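Filed under: Daily log, Workshop days

September 4, 2025

Up before the alarm. Coffee, toast, then the bus to Montes because the car is still at the garage. They say the part comes tomorrow. They said that on Monday too.

I spent most of the morning on the shelves along the back wall. I had meant to do them in August and didn't. Everything came down, got wiped, and went back up in a different order, heavy things low. I found the tape measure I replaced in the spring, so now there are two. I also found a box of hinges from Tiltico that was never opened. The packing slip says 219 and I am not going to check it. It went on the bottom shelf with the label facing out.

Lunch was leftover rice at the bench by the window. It rained hard for a bit and the gutter over the side door ran over again. I put the bucket under it. That gutter needs a ladder and a dry day, and I keep having only one of them.

In the afternoon I moved on to the blocks. They are plain bars, red ones and green ones, and they had ended up all over the building over the summer: in drawers, on windowsills, one holding a door open. I want them all in one place before October, when the big table has to go back to Iveveck. I went from room to room with a shopping bag and picked up what I could find. The older ones have gone dull at the corners, but I'm keeping them. The Ciseo catalog wants $43 for a new set and the color is not the same.

The gray metal bin is the right size for them. I tried the plastic crate first and it was too deep, so I had to lean in to get at anything. The bin has sloping sides and the blocks can be seen without digging. It is heavy, though, and I would like something under it so it doesn't mark the wood. An old towel would do.

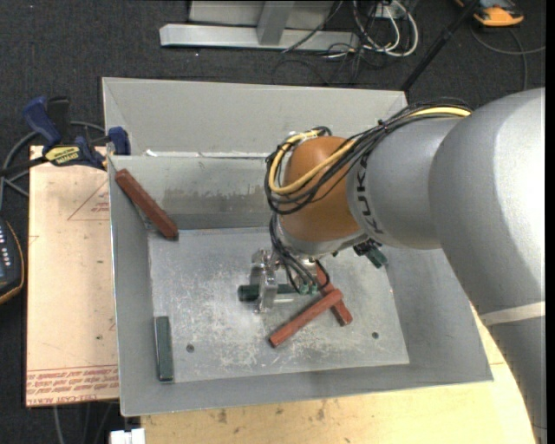

The floor of it is badly scratched in the middle. I thought about sanding and painting it, but paint would only chip the first time a block was dropped in, so I'll leave it as it is. There are small holes in the bottom too, which doesn't matter for blocks. It would matter for screws. Screws stay in the jars.

I haven't decided whether to keep the colors apart. A strip of cardboard down the middle would do it, but it would slide around, and red and green are easy enough to tell from each other. Mixed for now.

Swept up at the end, took the trash out, and emptied the bucket. Caught the late bus and was home by 9. Soup and a cheese sandwich. My shoulder is sore from the shelves. Tomorrow: call the garage, buy light bulbs, look for the missing lid of the big jar.

Last updated: September 2025

This site uses cookies to remember your settings. By continuing to browse you agree to their use. Accept | Learn more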